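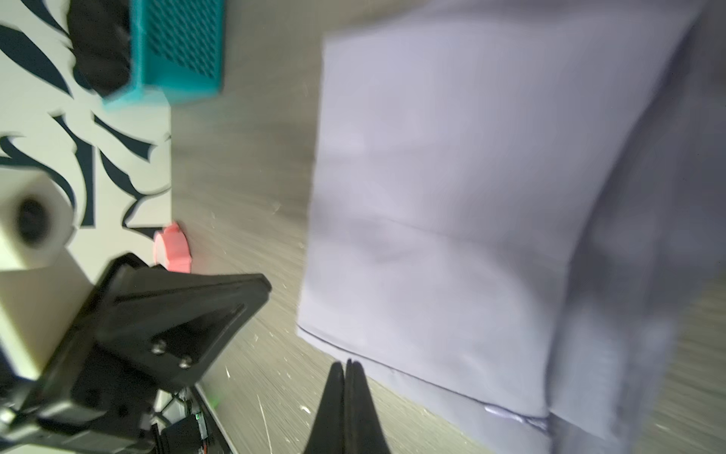
Open day at the Parkent workshop – who else went on Sunday?

Posted by parkent_regular

So I finally made it to the open day, after missing the November one with a cold, and I'm so glad I did! It's the two-arm table everybody on here has been talking about, the one that handles clothes. I meant to stay for 30 minutes and then my parking ran out, so that tells you how it went. Na-rae Ahn was running the demonstration and she was lovely with the kids, letting them come right up to the rail and ask whatever they liked (my nephew wanted to know if it could do his homework).

I got there while they had the lavender piece out.

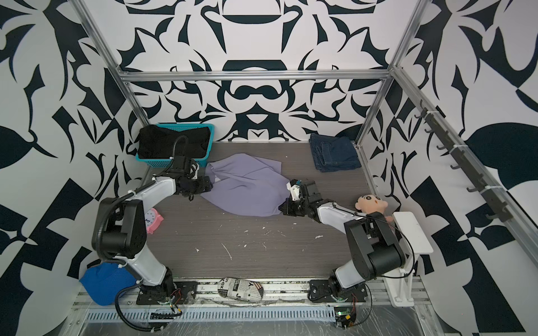
What surprised me was how long you can stand there watching one piece of cloth. I fold laundry every day of my life and never gave a thought to which corner I pick up first. Na-rae said the corners are the hard part, and that a shirt never lands the same way twice. There was a good crowd, cookies by the door, and a sign-up sheet for the next one.

Reply from Drisik

I was there too, probably right behind you! I have to be the grump, though. I thought it was awfully slow. My daughter could get through a basket while that thing is making up its mind, and I didn't hear one person from the workshop say what it would cost to have at home. Nice people, nice cookies, but I drove 31 miles and I was hoping for a bit more.
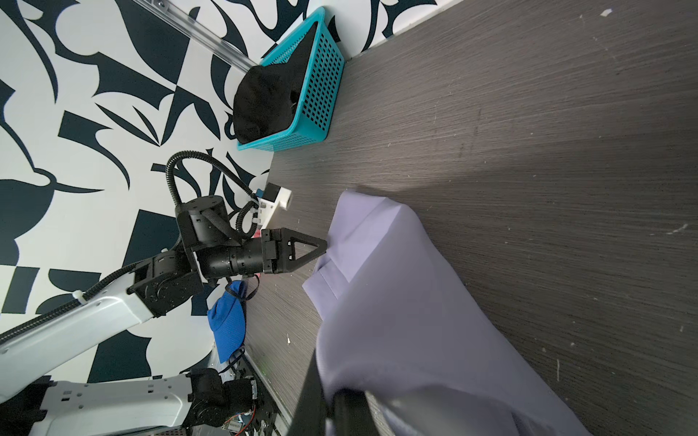
Reply from ulla_r

Drisik, I think you're being hard on them – it was an open day, and I don't remember anyone promising us a laundry service. I talked with Man-sik Yeo for a good while at the back and he told me straight out that speed is the last thing they're working on. He'd rather have people see it the way it is. I liked that. I've been to shows where everything is rehearsed to death and you come home knowing less than when you left.

Where I do agree is the sound. With roughly 100 people in that room I couldn't catch half of the talk, and a microphone would have helped a lot. – Ulla Rantala

Reply from Esteban

Did any of you stay for the jeans? I only saw the shirt part and had to run.

Reply from parkent_regular

I did, Esteban! Adding one from the jeans part for you.
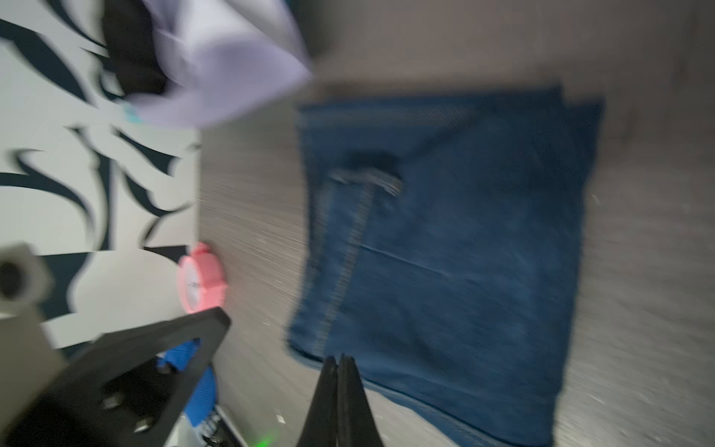

Denim on the table, with the pink alarm clock over by the wall.

Denim is so much stiffer than that thin lavender stuff, and I'd have guessed it would be easier for that reason. Young-sook So says it's a toss-up, what with the thick seams.

Reply from Drisik

Okay, I'll give you the jeans, I left before that. Is the next one at 5 again? I might try it once more if they get a microphone.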